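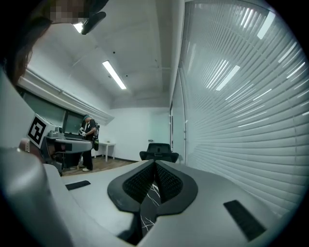 Slide 1. Title slide, office room.

Roadbook distances and why your odometer disagrees
Notes for Pallavi Agarwal, Wurnham entrants' briefing, Friday, August 7, 2020

Start when the door closes. Phones off, or at least face down. Questions at the end except for the tulip slide, where it is quicker to stop and sort it out.

Slide 2. What this talk covers

Distances in the roadbook, how they were measured, how to match your car to them. Fuel stops get five minutes at the end. Sponsorship stickers, start order and the dinner are in the entrants' pack and I will not repeat them.

Say up front: this is a touring event on open roads. There is no timing between controls. The only thing a distance error costs you is a missed turn.

Slide 3. The route in numbers

Total distance 522 miles, two days. 158 numbered instructions. 46 cars entered.
Day one is Wurnham to Fakmont, mostly two-lane highway. Day two is Fakmont to Akesgate by way of Barrientos, with more junctions per mile and most of the gravel.

The instructions are not evenly spread. The longest gap on day one is long enough that people start to doubt themselves and turn around. Don't turn around. Check the interval column first (slide 6).

Slide 4. How the route was measured

Þröstur Hviid drove it in July in a station wagon with a wheel-sensor tripmeter. One driver, one reader, same tire pressures each morning, checked cold. The meter was calibrated on the straight past the Wurnham grain elevator before the run and again after it. The two results agreed to the last digit the meter shows.

Distances are to the center of the junction. Older books from this club measured to the signpost, so returning entrants will see small differences at wide junctions. If you have the old book in the car, take it out of the car.

All figures are in miles to two decimal places. The second decimal is there for calculation. Do not expect to read it off the road.

Slide 5. Sources of error in your car

Go through these slowly, this is the part that gets asked about later.

Tire size. The odometer counts wheel or transmission rotations and multiplies by a fixed number. Fit taller tires and the car covers more road per rotation, so it under-reads. Shorter tires, it over-reads.

Tread wear. A worn tire has a smaller rolling radius than a new one of the same size. Small effect, but it goes in one direction for the whole event.

Pressure and load. A soft tire rolls on a slightly smaller radius. A full trunk does the same at the rear. Set pressures with the car loaded the way you will drive it.

Wheelspin on gravel. Only matters if your sensor is on a driven wheel. If you have a choice, put it on an undriven one.

Line taken through bends. The route car kept to its own lane. So should you, for other reasons.

GPS units. A GPS distance has none of the tire problems but can lose short stretches under trees or in a cutting. It may also add small amounts while parked. Zero it when you move off, not when you stop.

Slide 6. Reading the page

Five columns, left to right: total distance, interval distance, tulip diagram, text, countdown to end of section.

Total is measured from the last control. It goes back to zero at each control. It does not go back to zero at fuel stops or at lunch.

Interval is measured from the previous instruction. If your total has drifted, the interval is still good. Zero the trip at a junction you are sure of and work in intervals until the next control.

Tulip: the ball is where you come from, the arrow is where you go. The diagram is not oriented to north. It is not to scale. Minor tracks are drawn only if they could be mistaken for the route.

(Pause here. Someone usually asks about the crossed-out tulip. It means do not take this road, even if it looks like the main one. There are two in the Barrientos section.)

Slide 7. The calibration section

The first section out of Wurnham is the calibration run. Same straight Þröstur used. Start line is the white post by the parking area exit, finish is the painted line before the bridge. Both are marked in the book. Book distance is 5.00 miles.

Procedure:
Zero the trip with the front axle level with the post.
Drive at normal road speed, no overtaking if you can avoid it.
Read at the painted line. Navigator reads, driver drives.
Pull off in the rest area past the bridge and do the arithmetic there.

Slide 8. The arithmetic

Correction factor = book distance divided by your reading.

Worked on the slide: reading 5.10, factor 5.00 / 5.10 = 0.980. Multiply what your car shows by 0.980 to get book miles. To go the other way, from a book figure to what your car will show, divide by 0.980.

Read out the second half again. Most mistakes come from applying the factor in the wrong direction.

If your tripmeter lets you enter a calibration number, enter it and leave it alone. If it does not, write the factor on tape and put it on the dash.

Uncorrected, that same two percent gives an error of 1.2 miles after 60. In the Barrientos section there are places with three junctions inside that distance.

Slide 9. When you are off route

Stop somewhere safe. Note the reading. Go back to the last instruction you both agree on. Zero there. Use intervals.

Do not try to rejoin by map unless the route is visible on it. Sections of the gravel are not on the common phone maps, and one is drawn in the wrong place.

The route phone number is on the back cover. Give your last good instruction number first, then your car number. Þröstur is answering on day one and I am on day two.

Slide 10. Fuel

Stations are listed on the inside front cover with the total distance for each. The gap to plan for is after Barrientos. Work out your range on gravel, in the gear you will really be using, and compare it with the gap. Highway figures will mislead you.

Jerry cans: up to 20 liters per car, approved container, strapped down, and vented outside the cabin when you open it. Scrutineering will look for the straps.

The station in Fakmont closes early in the evening. Cars arriving late on day one should fill the next morning before the control, and leave time for a line. Two pumps, one of them diesel only.

Slide 11. Corrections to the printed book

Ask everyone to write these in now.

Page 9, the instruction at the cattle guard: the text says left, the tulip shows right. The tulip is correct.
Page 14: the countdown column is one line out from the top of the page to the control. Total and interval are correct.
Page 22: the store named in the text has been repainted and has no sign. Use the distance.

Any further changes will be on the board at the Fakmont control - check it before you leave on day two.

Slide 12. Questions

Spare roadbooks are at the sign-on desk. One per car, and sign for it. Calibration section opens with the start, car one first.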